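ok so I've been making sourdough for a year now and I have some opinions. thread

First one: your starter does not need a name. Mine has one anyway. It's Hennessy and it lives on top of the fridge. 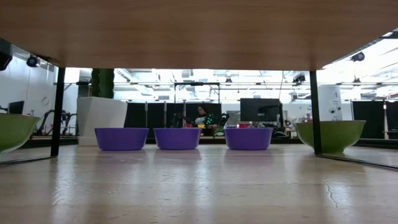

Also please stop buying fancy flour right away!! I went through 4 bags of the Prilia bread flour learning how to shape and every one of those loaves was a frisbee. Store brand until your frisbees get taller.

My regular dough is 750 grams of flour and I write everything down in a notebook like my grandma did. Half of it is just "too sticky???" 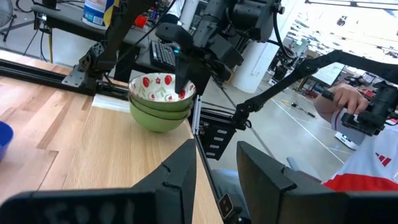 strawberry-ish bowls on top, my favorite kind

Weather matters more than the recipe. In September my kitchen cools off and the same dough that was ready by lunch takes until dinner (I learned this with guests on the way, lol)
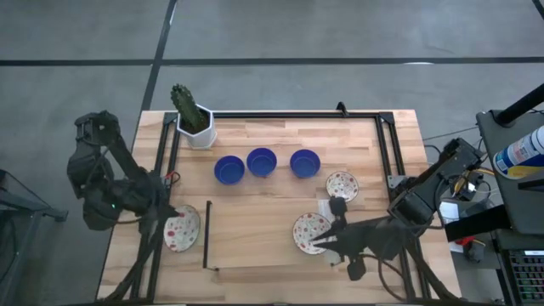 Next up, scoring. Use a new blade. I dragged a dull one across a beautiful loaf last winter and it looked like a cat got it.
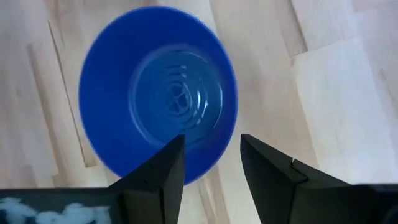 Overnight rise in the fridge is where the flavor comes from, I will fight about this. Cover it well or you get a crust on top. I like a wide plastic bowl with sides that flare out, like the blue one, so I can get my whole hand under the dough. Then straight into a hot pot in the morning.

Rye next week if I can find my notes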